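Minutes, Drarncombe Tenants' and Owners' Association, 3/16/25

Meeting opened in the ground floor room at Nosora House. Talha Rajput in the chair, Dinesh Vashisht taking minutes. Apologies from the Dwivedi building, which sent its votes by email.

**1. Last meeting**

Minutes accepted with one correction. Item 4 should say that the bike room key deposit is refundable. Dinesh will fix the copy in the binder.

**2. Window cleaning**

The current contract runs out at the end of March. Two quotes came in. Pullska quoted for two cleans a year on all street-facing glass, with ground floor panes done monthly. The other firm would not give a price without a site visit and has not set a date for one.

Talha went through what Pullska's price leaves out. Inside faces are not covered. Neither is anything reached from the courtyard, where there is no place to park a lift. Tenants on the upper floors would have to raise or lower their own window coverings if they want the sills wiped.
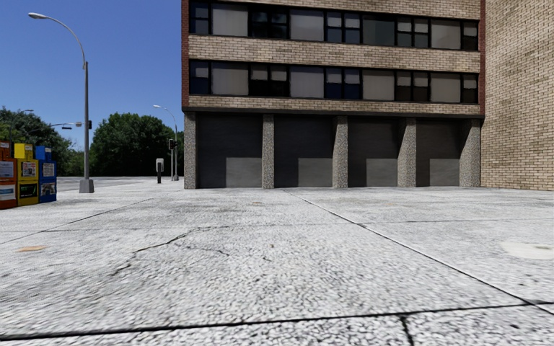 Dinesh asked whether two cleans a year was enough, given that the spring one always falls before the pollen is over and everyone complains by June. He would sooner pay for one clean, done late, and put the difference toward the ground floor.

Discussion went on for a while. The shops want the monthly service and do not much care about the rest. The offices want the reverse. It was pointed out that the last contractor was paid for two cleans and the second was done in rain. Agreed to go back to Pullska and ask for a price with the spring clean moved later. Talha to call.

Vote on staying with Pullska in principle: 24 for, 13 against. Carried.

**3. Concrete and joints**

The survey of the outside walls is in. It lists 73 points where the joint sealant should be looked at again, nearly all of them on the north side. None is marked urgent. The surveyor recommends doing the work in one go while a lift is on hire, which would mean lining it up with the window cleaning.

Staining on the panels was raised again. The survey treats it as a matter of looks only. Washing was costed at more than $2,000 and the surveyor would not promise that the marks would stay away. No motion was made. Dinesh has the full survey and will lend it out, but it has to come back.
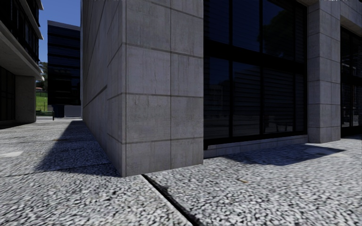

*Item 3: concrete panels and glazing at the corner.*

**4. Mail and deliveries**

Packages are still being left in the lobby with the unit number missing. The new shelf helps but the labels have peeled off. Talha will reprint them. Carriers have been asked to use the side entrance before 9 and some do.

The Dwivedi building asked by email if it could share our parcel locker. Held over until we know what the locker company charges for extra users.

**5. Sidewalk**

The city has replied to our letter about who looks after the joints in the paving. Its position is that the owner keeps the sidewalk in repair up to the curb and the city handles the curb itself. Our deed says something a little different about the part under the overhang. Talha will send both to the lawyer and ask for a short answer with a fixed fee.

Salt was also discussed. We have half a pallet left and will not order more this season.

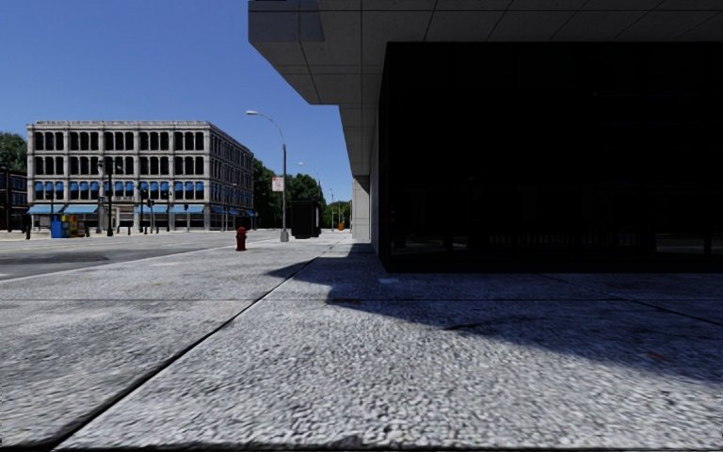 Dinesh said he did not want any money spent on the paving until the lawyer had answered, even on small patches, in case it was taken as admitting the whole thing was ours. Agreed.

**6. Other business**

- Fire drill to be held before the end of the month. Notice to go up in both stairwells.
- The heating in this room is on a timer and went off during item 3. Dinesh to find the manual.
- Anyone with an old gray key fob should hand it in.

Next meeting to be set once Pullska has sent its new price.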